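Home | Archive | Threads | Search
Print this message | E-mail this message

Subject: Re: Dreltar open day

> They say the Brekke setup handles 500 objects now.
> Anyone go in September? Worth the drive?

I went. The 500 is from the Fundotgate flyer and I'd want to see the list.

What I got was 15 minutes at a table with a hand-held gripper on each side, a person's hands on both, and a plush toy to pick up.
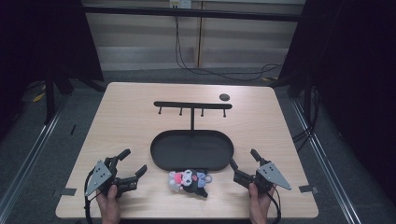 Fine as a way to record grasps – but that's people doing the work. I asked when the Jidau arm would run by itself and got a brochure.

Last updated: 2024-12-10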